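Checkliste Ferienhaus-Übergabe: mein Sicherheitsrundgang mit Kommentaren
Stand Mai, fürs Haus Grenow, geht aber auch woanders

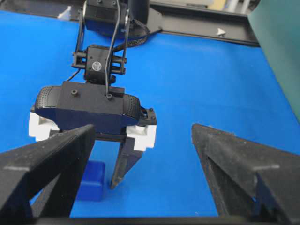 Wann macht man den Rundgang am besten?
Am Vormittag vor der ersten Anreise, wenn noch keine Koffer im Flur stehen und der Elektriker ans Telefon geht.

So, und jetzt von vorne. Ich mache die Übergaben in Grenow seit ein paar Jahren, und jedes Frühjahr schreibe ich mir den gleichen Zettel neu, weil ich den alten nicht finde. Diesmal kommt er ins Netz, dann kann ihn Oratile auch benutzen, wenn sie im Sommer für mich einspringt. Ich hake ab, was erledigt ist, und schreibe dahinter, was mir aufgefallen ist. Wer nur die Punkte braucht, überspringt mein Gerede einfach.

1. EINGANG UND FLUR

Haustür schließt und lässt sich von innen ohne Schlüssel öffnen - ok
Im Winter war das Schloss schwergängig, ich habe es mit Graphit behandelt. Bitte kein Öl rein! Das hatten wir schon, und danach klebte alles.

Außenlicht mit Bewegungsmelder - ok
Geht allerdings auch bei jeder Katze an. Tumelo Oosthuizen aus dem Nachbarhaus hat sich darüber beschwert, ich habe den Melder etwas nach unten gedreht. Mal sehen, ob er jetzt noch die Gäste erkennt.

Fußmatte rutschfest - Mangel
Die liegt auf den glatten Fliesen wie auf Seife. Neue Unterlage ist bestellt, bis dahin habe ich die Matte weggeräumt.

Notrufnummern und Adresse hängen aus - ok
Die Hausadresse muss mit drauf! Im Urlaub weiß doch kein Mensch, in welcher Straße er wohnt, und wenn die Leitstelle danach fragt, wird es hektisch.

2. TREPPE

Handlauf fest - ok, nachgezogen
Zwei Schrauben oben hatten Spiel. Ich hänge mich da immer mit vollem Gewicht dran, das ist zwar keine Norm, aber ich vertraue der Methode.

Stufenkanten - ok
Die dritte von unten knarrt, das tut sie seit jeher und bleibt auch so.

Treppenschutzgitter vorhanden - ok
Steht im Abstellraum hinter der Leiter. Die Klemmen gehören in den Stoffbeutel, der am Gitter hängt. Bitte wirklich wieder rein in den Beutel, ich habe letztes Jahr einen halben Abend danach gesucht.

3. RAUCHMELDER UND LÖSCHMITTEL

Melder Schlafzimmer oben (2 Stück) - ok
Melder Flur - Batterie getauscht
Melder Wohnzimmer - ok

Alle mit der Prüftaste getestet, alle laut genug, dass der Hund von nebenan mitgemacht hat. Auf den Geräten steht hinten ein Datum, bis wann sie ausgetauscht werden sollen. Das vom Flur ist nächstes Jahr dran, ich schreibe es mir in den Kalender (und hier hin, zur Sicherheit).

Feuerlöscher, Plombe und Druckanzeige - ok
Prüfplakette ist noch gültig, die Wartung macht wieder die Firma Fourie. Herr Mthembu kommt meistens im Herbst und ruft vorher an. Der Löscher hängt übrigens jetzt neben der Küchentür. Vorher stand er im Schrank unter der Spüle hinter dem Putzeimer, und da hätte ihn im Ernstfall keiner vermutet.

Löschdecke - ok

4. KÜCHE

Herd, alle Platten - ok
Backofentür - Mangel, klein
Die Dichtung unten links ist spröde. Der Ofen wird trotzdem heiß, aber der Griff eben auch. Ersatzdichtung kostet 20 Euro, ist unterwegs. Solange liegt ein dicker Topflappen daneben, und in der Gästemappe steht ein Hinweis.

Kühlschrank, Temperatur und Türdichtung - ok

Steckdosen über der Arbeitsplatte fest - ok
FI-Schalter ausgelöst und wieder eingeschaltet - ok
Danach blinkt die Uhr am Ofen, also bitte neu stellen. Ich vergesse es jedes Mal und bekomme dann eine Nachricht von den ersten Gästen.

Messer - stumpf
Kein Sicherheitspunkt? Doch, finde ich schon. Mit stumpfen Messern rutscht man ab. Nehme ich mit und schleife sie.

5. BAD

Duschmatte und Haltegriff - ok
Der Griff ist geschraubt. Saugnapfgriffe kommen mir nicht mehr ins Haus, Nobuhle Le Roux hatte in ihrer Wohnung so ein Ding, das sich mitten beim Aufstehen von der Wand verabschiedet hat. Passiert ist zum Glück nichts.

Warmwasser durchgespült - ok
Alle Hähne nach der Winterpause ordentlich laufen lassen, Fenster dabei auf. Den Duschkopf habe ich abgeschraubt und entkalkt.

Silikonfuge - beobachten
In der Ecke wird sie dunkel. Bis Herbst hält das.

6. KAMINOFEN

Glasscheibe ohne Riss - ok
Kohlenmonoxidmelder - ok, Taste gedrückt
Aschebehälter aus Metall mit Deckel - fehlt!
Der war im letzten Herbst noch da. Falls ihn jemand für die Gartenabfälle genommen hat: bitte zurück. Heiße Asche im Plastikeimer ist so ziemlich das Dümmste, was man machen kann, und leider kommt es vor. Bis der Behälter wieder da ist, bleibt der Ofen gesperrt, Zettel klebt dran.

7. TERRASSE UND GARTEN

Geländer, Höhe und Abstand der Stäbe - ok
Lose Platte vor der Bank - neu verlegt
Trefor Penry hat geholfen, danke! Allein hätte ich das Ding nicht hochbekommen.

Grill, Schlauch und Anschluss - Schlauch ersetzt
Der alte war porös. Mit Spülwasser eingepinselt, keine Bläschen am neuen Anschluss.

Regentonne abgedeckt - ok
Der Deckel hat jetzt einen Riegel, es kommen schließlich auch Familien mit kleinen Kindern.

OFFEN

Unterlage Fußmatte
Dichtung Backofen
Aschebehälter
Messer zurückbringen

Der Rest ist durch. Für alles zusammen bin ich bisher bei 178 Euro, den Grillschlauch und die Batterie eingerechnet. Oratile, der Zweitschlüssel liegt bei Tumelo, und wenn du die Klemmen vom Gitter findest, wo sie hingehören, dann war ich das.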